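实验记录 2022年12月29日

项目:Ukidham 面部保湿喷雾,低黏度水相配方
记录本:Liao 二室,接上一本末页
抄送:Callum Lennox(包装与灌装)

一、今天要解决的事

1. 七月那批留样的 pH 漂移,原因还没有定下来。
2. 两种喷头的雾化对比,Flatix 和 Jirnel 各一种,泵体行程相同,喷孔结构不同。
3. 甘油用量再往下压一档,看肤感和保湿读数能不能同时接受。

第三项上午没排上,下午只做了配制,测试顺延。

二、留样 pH

七月批次是无缓冲版本,只有纯化水、甘油、泛醇、少量透明质酸钠和防腐体系。当时为了标签上成分表短,把柠檬酸和柠檬酸钠一起拿掉了。下线时 pH 在内控范围中段,现在开瓶复测,避光室温那一组偏低,冷藏组基本没动,加速组低得最明显。

怀疑对象按可能性排:

a. 吸收空气中的二氧化碳。这个体系几乎没有缓冲能力,顶空稍大就会往下走。
b. 泛醇缓慢水解。加速组偏得多,和温度依赖对得上;但只靠这一条解释不了室温组开封瓶与未开封瓶之间的差。
c. 电极在低离子强度样品里读数不稳。这条必须先排除,否则前面两条都是白讨论。

先做 c。换低电导专用电极,样品里加氯化钾调离子强度,静置读数,不搅拌。原方法搅拌读数会来回跳,等多久都不收敛。加盐以后读数稳定得快,两次平行之间的差缩到可以接受。结论:旧数据里有一部分波动属于测量问题,但整体下降的方向还在,漂移是真的。

再看 a。取同一瓶样品,分装成满瓶和半瓶,半瓶那份敞口放着。敞口那份下得快,满瓶密封那份当天没有变化。再取一份敞口的,通氮气赶一段时间,读数回升了一部分,没有完全回到起点。回升的部分归二氧化碳,剩下没回来的部分暂时记在 b 名下,等液相结果。

液相送样编号 263,测泛醇残留和泛解酸。分析组说节后出数。送样时忘了附空白基质,下午补送,单子上已注明。

三、喷头对比

装样:同一锅料,当天配,过滤后灌装,瓶子用现有的铝瓶,内涂层与上次一致。每种喷头先空打到出液稳定,再开始记录。

方法沿用旧的:水敏纸竖直固定,喷头距纸面距离用定位块卡住,单次全行程按压,晾干后扫描,看液滴分布和有没有大滴。另外做单次喷量,称重法,差减。

观察:

Flatix:雾面比较圆,中心偏密,边缘有零散大滴。按压慢的时候大滴明显增多,接近末端行程时有一小股直射。快压时好很多。对消费者来说按压速度不可控,所以慢压的结果更要紧。

Jirnel:雾面略呈椭圆,长轴方向随喷头旋转变化,说明是喷孔本身的不对称,与夹具无关。大滴少,慢压时也能维持雾化。缺点是首次启动需要的空打次数偏多,久放之后再用,第一下往往只出半量。

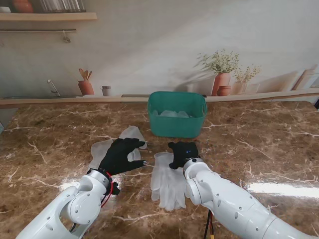 单次喷量方面,两种喷头的平均值接近,离散程度不一样。Flatix 的离散主要来自瓶内液位低的时候,吸管末端开始带气;Jirnel 从满瓶到低液位都比较平。吸管长度需要核对,Flatix 这批吸管切口是平的,贴底之后可能堵住一部分。让包装那边给一批斜切口的再测一次,现在的差别不能全算在泵体头上。

手压的问题还是老问题。我和另一位同事交替按,扫描出来的图能看出是谁按的。今天所有正式数据都由同一人完成,慢压和快压用节拍器控制。没有力值记录,报告里要写明这一点,不要把它写成标准条件。

水敏纸在湿度高的时候底色会先变,今天实验室湿度偏高,前几张作废,后来把纸放在干燥器里随用随取。作废的纸已经夹在本页后面,不参与统计。

四、低甘油版本配制

处方编号 815,相对现行版只动甘油,减少的部分由水补足,其余不变。

步骤:
纯化水称入主锅,开搅拌。
透明质酸钠先用甘油润湿分散,再慢慢倒入水相。
待溶液均一、无鱼眼后加泛醇。
降到室温后加防腐剂,搅匀。
测 pH,测电导,过滤,灌装。

问题出在第二步。甘油减少以后不够把透明质酸钠粉完全润湿,碗底有干粉,倒进水里马上结团,搅了很久才散。过滤时压差也比平时高,滤膜上能看到半透明的胶粒。这样一来实际进到料里的透明质酸钠比理论值低,这一锅拿去做保湿测试没有意义。

处理:本锅标记为工艺试验,不进测试。下一锅改成把透明质酸钠预先做成水溶液,隔夜溶胀,次日投料。预溶液要加防腐剂,否则隔夜的微生物风险说不清。预溶液里带入的水和防腐剂要从总处方里扣掉,上次有人漏扣,防腐剂总量超了内控上限,重做了一遍。

可选方案还有换低分子量的透明质酸钠,溶得快,黏度影响也小。但肤感会变,而且原料变更要重新走稳定性,暂时不考虑。

电导率记下来了,比现行版略低,考虑到有一部分透明质酸钠留在滤膜上,这个方向合理,数值不作参考。

五、与 Callum 的电话记录

他关心的是灌装线上的泡沫。低甘油版本理论上泡沫应该更少,但透明质酸钠在高速灌装头下面会起细泡,液位检测误判过。他希望我们给一个静置脱气的时间,最好写进工艺卡。我这边暂时给不出数,等下一锅合格的料出来再测。

他另外问,喷头能不能在节后第一周定下来。我的答复是倾向 Jirnel,但条件有两个:启动次数要降下来,供应商说可以换弹簧预压;久放首喷不足的问题要有数据,至少放置一段时间后再打一轮。Flatix 不排除,斜切口吸管到了以后补测,如果慢压大滴仍然多,就可以放下了。

关于旋转方向:Jirnel 的椭圆雾面如果定型,喷头帽与瓶身标签之间没有定位,消费者拿到手里长轴可能横可能竖。他认为面部使用无所谓,我认为至少要做一次小范围试用再说。没有达成一致,先记着。

六、顶空与缓冲的取舍

回到 pH。如果二氧化碳是主因,办法有这些:

充氮灌装。设备有,但那条线目前给别的产品占着,换线清洗的时间要另算。
减小顶空。瓶型已定,灌装量再往上走会碰到泵体入瓶的排液体积,容易溢。
把柠檬酸和柠檬酸钠加回来,浓度取低。对肤感几乎没有影响,成分表多出两行。

我的意见是加回缓冲。使用过程中每按一下都有空气回吸进瓶子,充氮只能管到开封之前,开封之后照样往下走。市场那边要短成分表,这件事我不在记录本里争,附上敞口与密封的对照数据,让他们看。

如果液相结果显示泛醇水解占比不小,那缓冲的 pH 点也要重新选。泛醇在偏酸一侧比较稳定,太低又影响透明质酸钠的黏度,还要兼顾防腐剂的有效范围。可用的窗口不宽,先不写数,等数据。

七、杂项

低电导电极用完必须泡回保存液,今天早上拿出来时是干的,活化花了一个上午的一半。
天平二号砝码校验到期,称重数据全部用一号天平。
滤膜余量不多,已填申购。
扫描仪默认会自动增强对比度,要手动关掉,开着扫的图液滴会偏大。旧图里有没有开着扫的,需要查一下文件属性。
加速箱里七月批次的加速组样品只剩最后两瓶,不要再随意开封,取样前先问我。

八、下次

透明质酸钠预溶液,配制当天下班前做好,次日投料。
815 重配,合格后做保湿读数和泡沫消散时间。
斜切口吸管到货后补 Flatix 慢压。
Jirnel 久放首喷,样品今天已经打过启动,直立放置,瓶身写了时间,不要碰。
收到 263 的结果后重写第二节的结论。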